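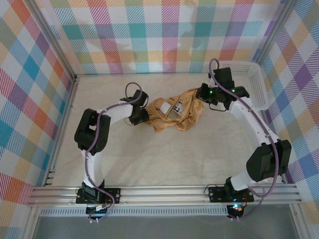
How often do the cables on a two-arm tabletop cell need to be re-dressed?

Every 2,305 cycles is what we print on the care card, and sooner if a loop has started to tighten when the arm folds back toward its base. The job takes a few minutes per arm and needs one hex key and a handful of soft ties.

Brikeo Twin - setup and care

The Brikeo Twin is our open-topped cell for cloth and small-parts work, and we love how easy it is to get your hands into! Two white arms share one aluminum rail along the front, so everything you'll ever need to loosen, swap or clean can be reached from your own side of the bench. The arm bases are plain black plates that bolt straight to the rail. If you've ever had to lift a whole enclosure off a table just to reach one screw, you'll see why we're so fond of this layout.

Fitting the arms to the rail

Set the frame on a level bench and check the corner posts with a square before any arm goes on. Slide the T-nuts into the rail first (all of them, or you'll be taking the end cap off again), then lay the base plate over them and start every bolt by hand. Snug them in a cross pattern. Leave the final turn until both arms are on and you've moved each one through its full swing with the power off.

The small circuit board hangs below the base plate. Seat the ribbon connector squarely and push until it clicks - a half-seated ribbon is the most common call we get, and it usually shows up as an elbow that answers late or not at all.

Dressing the purple cable

Each arm carries one thin purple cable from base to gripper. Start at the base and work outward. Keep it close along the links, leave slack across the elbow servo, and finish with a free loop at the gripper so the wrist can turn without pulling. New owners nearly always make that last loop too small. Make it bigger than looks right, then fold the arm all the way in and watch the loop while you do it. Ties should slide a little under your thumb. Please don't use hard zip ties on the links; they mark the surface and they pinch.

The mat and the walls

The cream mat lifts out. Brush it after fabric work and look closely at the corners, where lint likes to gather. Satin and other slippery cloths leave less fluff than cotton but they do carry threads into the gripper jaws, so have tweezers handy.

Wall panels are printed and can be changed. The multicolored plaid is our favorite, and it gives a vision system plenty to look at! Wipe with a barely damp cloth and let the panel dry before the lights go back on.

Servo checks

Power down and park both arms. Take hold of each joint in turn and rock it gently. A little give is normal, but a click is not. On a clicking elbow, remove the 4 horn screws, clean the threads, add a small dab of threadlocker and refit. If the click is still there, the gear set is worn and the whole servo should come off. Our longest-running bench unit went 2,871 cycles on its first elbow gears, and a unit running heavier toweling needed new ones at 1,342, so load matters a lot more than age.

After any servo swap, run the homing routine one arm at a time with the other arm parked at its own end of the rail.

Spares

Gripper jaws, purple cable sets, base plates, ribbon leads and elbow servos are all stocked separately. The Primadum wrist bracket also fits, with the spacer turned flat side out. Baloyi rail nuts drop in without any changes.

Older Drorkska frames use a narrower rail slot. Measure yours before ordering a base plate.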